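Children's occasion dresses: pre-dispatch inspection checklist, with comments

Kirkalholm Childrenswear, for packers and for shops that take our stock. Use one sheet per garment. Mark each line OK, FIX or REJECT and write a comment for anything that isn't OK. The comments printed under each line come from checking the spring party dresses, style 639 (the Tilto, sizes 2 to 8 years), and have been left in so that new checkers can see the sort of thing we mean.

1. Labels

1.1 Size label present and the right way up.
Comment: OK on the Tilto. On the Yurt pinafore the size 4 and size 6 labels look very alike, so lay the dress on the size chart as well.

1.2 Fibre content label matches the order sheet, lining included.
Comment: FIX. The first bundle gave the outer fabric only. Relabelled.

1.3 Care label sewn into the left side seam and readable.
Comment: OK. The end of the label was scratchy on the smaller sizes. Fold it under before stitching.

1.4 Washing instructions agree with the swing ticket.
Comment: FIX. Ticket said hand wash, label said 30 degrees gentle. The label is correct. Tickets reprinted in May.
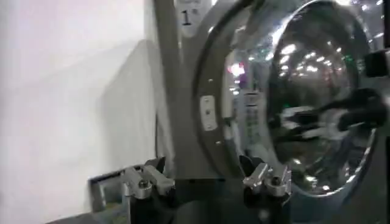
Page last changed: May, 4.10 pm

2. Trims and small parts

2.1 Every button pulled by hand in two directions.
Comment: OK. One shank button on the back neck moved more than we like. Resewn.

2.2 Faux pearls on the collar: no loose threads, no glued pearls on any size under 3 years.
Comment: REJECT for one dress. Two pearls had been glued back on after coming off at the factory. We do not pass glued repairs on this size, however firm they feel.

2.3 Sequins lie flat and have no sharp edges.
Comment: OK. Run the back of the hand over them, then the inside of a pair of fine tights. If the tights snag, so will the child.

2.4 Bow at the waist stitched through the knot and at both loops.
Comment: FIX. Knot only on most of the ivory ones. The pink ones were fine.

2.5 No safety pins, tacking pins or needle ends left in.
Comment: Every garment goes through the needle detector, and the pass slip stays with the sheet. A dress with no slip goes back to the start of the line.

3. Cords, ties and sashes

3.1 No drawstrings or loose cords at the hood or neck.
Comment: OK. The Tilto has none. The Yurt sample had a ribbon tie at the back neck, now replaced with a loop and button.

3.2 Sash ends do not reach below the hem when untied.
Comment: FIX on size 2. The sash had been cut to the size 4 pattern. Shortened and rehemmed.

3.3 Hanging loops tucked inside and not longer than the armhole seam.
Comment: OK.

4. Seams and fastenings

4.1 Back zip runs freely from bottom to top and has a guard behind it at the neck.
Comment: OK. Guard a bit narrow on size 8. Raised with Dirkport, who make the zips up for us. Pass for now.

4.2 Armholes and neck edge: no raw seams against the skin.
Comment: OK.

4.3 Scalloped hem even all round, lining not showing.
Comment: FIX. The lining dropped below the scallops at the side seams on nearly 68 dresses. They were hung overnight and then levelled. Please hang first in future, as it saves doing the job twice.
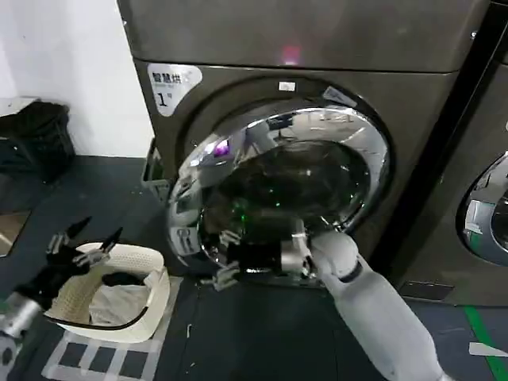
4.4 Net underskirt attached to the lining and not to the outer skirt.
Comment: OK. The top edge of the net must be bound. One dress had bare net at the waist, and it scratches.

4.5 Elastic at the sleeve stretches and recovers without cutting in.
Comment: Puff sleeve on size 6 felt tight. Measured against the chart and within tolerance. Pass.

5. Appliqués and print

5.1 Hearts and stars stitched all the way round the edge.
Comment: OK. Check the points of the stars, where the stitching tends to run off.

5.2 No dye coming off when rubbed with a damp white cloth.
Comment: OK for pink and ivory. Cherry red left a faint mark. Held back until the mill replies.

6. Packing

6.1 Bag has air holes and the printed suffocation warning.
Comment: OK.

6.2 Tissue between the collar and the front so that pearls don't mark the fabric.
Comment: FIX. Missing from the top layer of one carton.

6.3 Carton count agrees with the packing note.
Comment: 95 on the note, 95 in the cartons, including the one rejected under 2.2. Note amended to show 94 for sale.

Keep completed sheets with the order file. Shops who find a fault after delivery should quote the style number and the line number from this list, and send the dress back unworn with its swing ticket on.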